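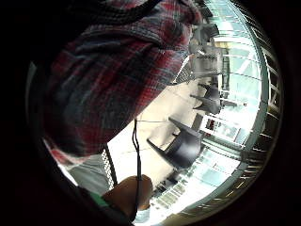
Plaid in red, navy and gray, with a thin black cord over a finger.

Werley Mending Room: progress report to the Sedholm Fund, through March

What a stretch it's been! We repaired 189 garments for Pisharody residents (our target was 167), and over 300 people have now come through the door. Coats lead the pile, with school pants close behind.

Your grant paid for two sewing machines and the Viderar thread order, and both machines have been busy every open evening. The beginners' hemming class filled so fast that we added a second one, and it filled too!

Zippers are still slow going. Replacements for heavy coats cost more than we budgeted, so we'd like to move part of the printing money over to cover them. The revised budget sheet is attached.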